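From: Adwoa Annan
To: follden-bookbinding list
Date: January 6, 2025
Subject: Re: [follden-books] Paste or PVA for the parish registers?

Svend Mogensen wrote:

> We have been given a batch of old account books from the Bisgaard
> mill, 27 of them, mostly quarter cloth with paper sides. The spines
> are failing on nearly all of them and a few boards have come off.
> Kaj wants to use PVA throughout because it is quick and we have a
> gallon of it. I was taught wheat paste. Is there a good reason to
> insist, or am I just being old-fashioned? Also, how long do people
> leave things under weight? We have been taking them out the next
> morning and the boards are curling.
>
> Svend

Svend,

You can insist, at least for anything that touches the original spine or the backs of the sections. Paste can be softened with water later on and PVA mostly can't. If somebody has to take these apart in fifty years, they will want to be able to get the old lining off without tearing the folds. For new cloth going onto new board it matters much less, and I use PVA or a mix of the two there.

I changed the subject line in my own folder because there are no parish registers in your message, but I have left it alone here so the thread stays together.

My paste is one part wheat starch to five parts water by volume. Soak it for an hour, cook it over low heat and keep stirring until it turns from white to slightly gray and gets heavy. Then let it cool all the way down and push it through a strainer twice. Make what you will use in a few days and keep it in the refrigerator. If it smells sour, throw it out. Thin it with water for paper and use it nearly straight for cloth.

On the curling. One night is too short if you are using paste. There is a lot of water in it, and the boards will go on moving as it leaves. The other thing to check is whether both sides of the board are covered. A board with new cloth on the outside and nothing on the inside will pull toward the cloth every time, however long you press it. Line the inside with a sheet of plain paper, grain running head to tail, before you put down the endpaper.

The order I follow for a loose board:

1. Brush off the dirt, then lift the old cloth along the joint with a thin knife. Go slowly at the corners of the spine, where it is usually glued hardest.

2. Take the old lining off the spine. Put on a layer of thick paste, wait until the old glue swells, and scrape it away with a bone folder. Repeat if you have to. Do not let the water run into the folds.

3. Put on a new lining of thin Japanese paper, pasted, and let it dry. Then the cloth lining, wide enough to reach an inch onto each board.

4. Cover the bench with clean white paper before you start on the new cloth. Use a big sheet, and change it when it has paste on it. Most of the stains I have had to explain came from setting a cover down on yesterday's paper.
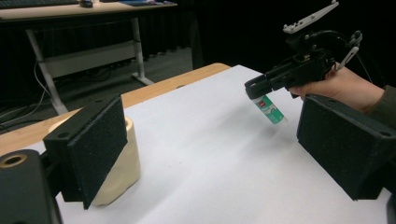 5. Paste out the cloth, lay it over the spine, and work it into the joints with the folder through a piece of silicone release paper.

6. Blotter and release paper on both sides, a flat board top and bottom, and then weight. Change the blotters after an hour, again before you go home, and once a day after that. I leave a book this size for 5 days. A week does no harm.

For weight I use two old flatirons and a box of type. A press is nicer, but you don't want to screw it down hard on a book with a damp spine.

For materials, Meltedow still sell the starch in small bags, and their 40 sheet pack of blotter is the cheapest I have found. I would stay away from the Plillness cloth for this job. It is a nice color but the paste comes through it, and you will see every brush mark.

Before you do all of them, try 2 of the worst ones and leave them on a shelf until March. If the boards are still flat then, carry on with the others. Annapurna Poojary did a similar set of ledgers and kept notes on each volume, including the thread and the sewing. She is on this list and may be willing to send you her sheet.

One question back. Is there any red rot on these, or are they cloth only? You say quarter cloth, but mill books often have a leather label, and if there is leather you will need to keep the water away from it.

Adwoa

P.S. Eyvindur Riis asked last month for the loan of my small sewing frame. It is free now. Please write to me off list about collecting it.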